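Table Lamps, Cords and the Small Things Around Them

A table lamp is one of the easiest things in a house to set down and forget. You plug it in, it works, and it stays where it landed for years. Most of the trouble people have with lamps comes from that first placement: the light is in the wrong spot, the cord is in the way, or the shade has gone gray with dust and the bulb seems weaker than it used to be. The tips on this page cover placing a lamp on a table that gets used for other things, running the cord, keeping the shade clean, and living with cut flowers on the same surface.

Start with the outlet. Find out where the power is before you decide where the lamp goes, and measure from the outlet to the tabletop along the path the cord will really take, down the leg and along the floor. Add a little slack. If the cord does not reach, move the table first. Use an extension only if the table can't be moved.

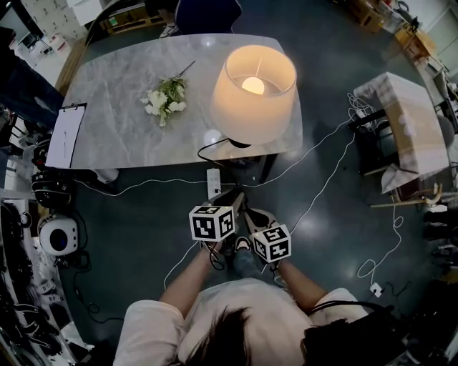

Dunden Home Pages, No. 139

A lamp near the front edge of a table is handy for reading but puts the cord on the side where people stand. When the cord drops off the front to a power strip on the floor, feet will find it sooner or later. Turn the base so the cord leaves from the back, then bring it down a rear leg. Two or three hook-and-loop ties will hold it to the leg. Don't pull them tight. The cord should be able to slide a little when the lamp is moved for dusting.

Keep the strip itself off the walking path. Under the middle of the table is better than in front of it, and against the wall is better than either. If the strip has screw slots on the back it can be mounted on a baseboard or on the underside of a shelf. Do not mount it with nails through the cord, and do not lay a rug over it. A cord under a rug gets stepped on in the same place every day and you cannot see when the jacket starts to crack.

Long white cords on a dark floor show up well, which helps with tripping but not with looks. A floor cord cover with a beveled edge takes care of both. Buy it a bit long and cut it to fit with a fine-toothed saw. Wipe the floor with rubbing alcohol on a rag before using the adhesive kind, and test a corner first if the floor has a finish on it.

Bundles of spare cord

Loose bundles left on a side table are mostly cords that no longer belong to anything. Sort them once a year. September is a good month for it, before the evenings get dark and the lamps come back into use. Coil each one loosely, about the size of a saucer, tie it, and put a tag on it saying what it fits. Anything with a split jacket, a bent prong or a brown mark near the plug should be thrown out. Check with your town about small electrical recycling.

Choosing the bulb

Look at the label on the socket before you look at the bulb box. The label gives the highest wattage the lamp can take, and it is there for heat. For a soft light on a living room table, LED bulbs marked 2,000 K or a little above give a color close to candlelight. Roughly 900 lumens is plenty for reading if the shade is pale. A darker shade may need more. A round bulb spreads light evenly inside a drum shade, but check that it has clearance all the way around and does not touch the fabric. 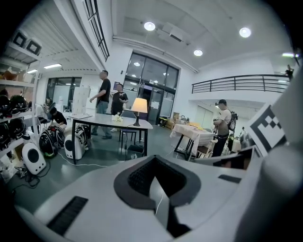 Fabric shades hold dust in the weave, and the dust is easiest to see when the lamp is on. Turn it off and let the bulb cool before cleaning. Go over the outside with a dry paint brush or a lint roller, working from the top down, then do the inside, where most people never look. A cream shade with a warm light in it will hide a good deal of yellowing, so take it off the base and hold it near a window to judge the real color. Marks on pale fabric can often be lifted with a dry eraser sponge. Water is a last resort, as many shades are glued to their liners and will pucker.

Flowers on the same table

Keep flowers and lamps apart by at least the width of the shade. Heat from the bulb shortens the life of the blooms, and a vase that tips will run straight to the base of the lamp. If you are laying out a bunch to trim before it goes in water, put down a sheet of newspaper or a tray. Wet stems leave rings on stone, and pollen leaves worse. Lift pollen with tape. Wiping smears it.

For a stone or stone-look top, wipe with warm water and one drop of dish soap, then dry it with a second cloth. Skip vinegar on real marble. It etches the polish, and the dull spot will not come out with more wiping.

Papers

A clipboard is a good thing to keep on a shared table. It holds the one sheet you need and can be picked up in one move when the table has to be cleared. Put it at the end away from the lamp so the sheet doesn't end up under the base.

Weekly list for the table

Lift the lamp and wipe under it.
Brush the shade.
Change the flower water and cut the stems again.
Look along the cord from plug to base.
Put away any cord that isn't plugged into something.

Page last changed 2024-02-07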